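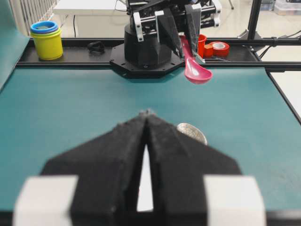

Kyrylo Holovko thinks the wrist camera should move up and back before anything else gets tuned, and wrote as much in the margin of the last entry: the fingers take too much of the view, they are never in focus, and whatever ends up behind the right one is lost at the moment it matters. He would accept a longer cable and a worse view of the tips in exchange.

I don't want to do that yet. The bracket is shared with the connector strain relief, so moving it means reprinting both, and the hand-eye calibration goes with it. Noted as open.

January 28, 2021

Shared shop, back bench. Two-arm cell, working name Monon. Arm A carries the wrist camera. Arm B is on the octagonal plate.

Goal for the session: arm B holds a spoon by the handle, bowl down, arm A comes in and takes it over without either one tripping on current. Second goal, if time: pick up a coin lying flat on the table.

Setup
Spoon is the pink plastic one. Handle is thin and flexes. Grip target on B set to 664 (driver units, not converted). Lower values let the bowl rotate under its own weight during the lift. Higher values bend the handle, and the spoon kicks when B opens. Did not find a value that does neither over the whole range of starting angles. 664 is a compromise and should be treated as one.

Finger gap on A zeroed by closing on nothing and reading the encoder. Read 912 on the first pass, same on the second. With the tips closed there is still daylight further back between the fingers. It comes from the taper and does not count as slop.

Control loop is the Darwish branch, unmodified except for the log rate. Joint limits copied by hand from Yevdokiia's sheet. I checked shoulder and elbow against the sheet twice and wrist once.

Handover
B goes to the handover pose and waits. A approaches from the side at reduced speed, closes, waits for current to rise, then signals B to open. The signal is a flag in the shared file, polled. Polling is slow and I know it.

First attempt: A closed early and caught the bowl instead of the handle. Stopped by hand.
Second: good contact, B opened, spoon stayed with A. Tilted on the way out but held.
Third: A stalled on approach, error 3 (following error, wrist roll). Cleared by power cycling the servo bus.

Stopped there to look at the error. The wrist roll servo was drawing more than its neighbor while standing still. Cable from the camera goes past that joint and has no slack at the end of travel. Rerouted it outside the bracket with a longer loop. Draw at rest came down to match the other one. Did not repeat the handover after the reroute because it was late and the calibration should be rechecked first.

This does strengthen Kyrylo's case somewhat, as a longer cable is wanted regardless of where the camera goes.

Coin
Not a success. The fingertips are too thick to get under a flat edge, and the matte surface slides on the metal when closing from both sides. Pinching across the diameter works only if the tips are pressed to the table first, and then the shoulder complains. Yevdokiia Levchenko suggested dragging it to the edge of the tabletop and taking it as it overhangs. The rail is in the way on the far side, so that leaves the near edge, and arm A reaches the near edge badly.

Detection is a separate problem. The coin is found reliably in open table. Once the right fingertip covers part of it, the ellipse fit jumps toward the visible part and A corrects in the wrong direction. Proposed fix: freeze the target position when the tool center is within a fixed distance and run the last stretch blind. Needs a number for the distance. Not measured.

Logging
Run log has 3,734 rows and the timestamps are monotonic this time. The column for B's gripper current is in there but labeled as position. Renamed in the script, old logs not touched. Anyone reading files from before this entry should swap the two names. Copied to the Grakeo drive under the usual folder.

Table
Teal surface gives good contrast for the coin and the spoon. Poor for anything green, so the yellow-green cup will need another background or a different threshold. Leave that until the cups are on the task list.

To do
- Recheck hand-eye calibration on A after the cable change
- Handover again, same grip value, at least until error 3 shows up or clearly doesn't
- Try thin tips for the coin. Sterkonent drawings have a chisel profile that might fit our screw spacing
- Measure freeze distance
- Replace the polled flag with a socket message
- Answer Kyrylo about the camera. If the bracket is reprinted, do the strain relief as its own part
- Reprint would go in the March batch unless someone needs the printer sooner

Bus power off at the supply, both arms parked.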